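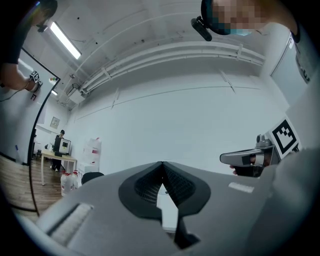
Children's Curriculum Project, Second Progress Report
Prepared for the Hellström Fund, 3rd August

This report covers the work done since the grant was renewed in the spring. The project is writing and printing a set of Sunday school lessons on the book of Ruth and the early chapters of 1 Samuel, for children between first and fourth grade. The first report dealt with the Ruth lessons, and those are finished apart from the cover. Most of what follows is on Samuel.

Writing

The Samuel unit has been drafted in full. The lesson on Hannah's prayer was rewritten after teachers at Norkness told us the younger children lost the thread during the opening. It now begins at the meal in Shiloh and gets to the prayer sooner. The lesson on Eli's sons has been kept, but the teacher's page gives a shorter reading for first and second grade. We left the memory verse for the calling of Samuel as it was, 1 Samuel 3:10, and dropped the second verse printed beside it.

Howard Fairclough has read all the drafts for doctrine and sent back his notes. His main concern was the review section at the end of each lesson, which in places asked children how Samuel felt when the text does not say. Those lines have been changed.

Classroom trials

Trials were held at two churches, Norkness and Plavley. Norkness used the lessons in its regular Sunday morning class. Plavley used them in a midweek club, where the time is shorter and the ages are more mixed. 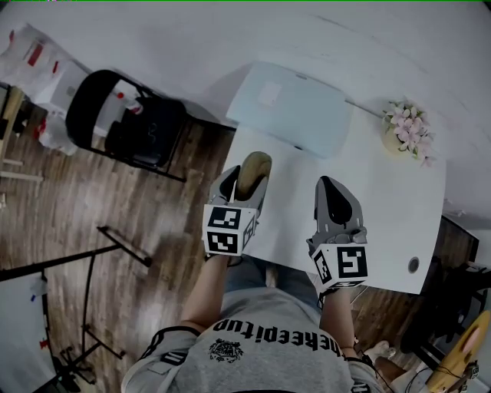
The take-home sheets did better at Plavley than we expected. Parents were reading them in the car, and several asked for the ones their children had missed. The seek-and-find panel on the back was the part the children went to first. It needs bigger type and stronger contrast before printing. Big black letters on plain gray, the way they are on a T-shirt, can be read without any trouble, and our small brown type on cream could not. The artist has the corrections and will return the sheets in August.

The flannel figures were less successful. They are well drawn, but the Eli figure and the Elkanah figure look too much alike, and teachers mixed them up. Eli will be redrawn seated, with a white beard.

Printing

We have printed 400 copies of the Ruth teacher's book. Of these, 231 have gone out to churches that asked for them, and the rest are in storage at Liltudcombe. The paper is heavier than in the trial copies and the pages no longer show through. One page in the Boaz lesson has a wrong chapter reference. A correction slip is going in each remaining copy, and the churches that already have theirs have been sent the slip by mail.

The Samuel teacher's book will go to the printer once the take-home sheets are back. We would like to order the same number.
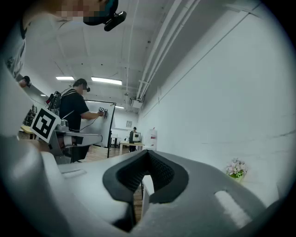

Callum MacRitchie wrote after the Plavley trial that the lessons were sound but that there was too much in each one for a club night. He had to choose between the story and the review every week, and he chose the story. He asked whether the review could be made to stand alone, so that it could open the next meeting. We think this is a fair request and have started on it — the first two Samuel lessons are already set up this way.

Spending

Spending is within the budget for writing and artwork. Printing is slightly over because of the heavier paper. Postage is under, as a number of churches collected their books in person. We ask permission to move the unused postage money to printing.

Next steps

Finish the cover for Ruth. Receive the corrected take-home sheets and the new Eli figure. Separate the review sections in the remaining Samuel lessons and send them to Howard Fairclough for a last reading.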